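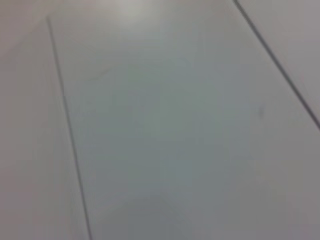
Herman Latuheru objects to the word "standard" for the Indgate clearance rule and would call it a house habit that spread. The name stuck anyway.

Indgate clearance rule: good-practice rule for robot arms working close over flat surfaces. Covers approach speed, stopping distance, surface checks. Not a law. Not a certification either, though often quoted as one in bids.

Origin
Drafted at Indgate, first used on the Hurow line. Revised in August after comments from Wibisono; the present text dates from 10th December. Runs to 58 clauses, most of them short.

Main points
Slow zone starts 100 mm above the surface. Final 8 mm at creep speed only. Seams between panels to be mapped before teh first run, and again after any panel is moved. Marks and smudges logged, not wiped off untill logged. Glare on pale surfaces treated as a sensor fault if it hides a seam. Wrist cameras refocused at working height, clause 31.

Adoption
Around 138 cells, by Jurico's count. Smaller shops mostly follow the slow zone and skip the logging.

Criticism
Creep speed costs cycle time. Wording on soft surfaces vague. No clause for two arms over one surface, draft pending.

See also: Stopping distance; Teach mode; Cell sign-off

Share this article (8)

We use cookies to improve your reading experience. Accept | Manage settings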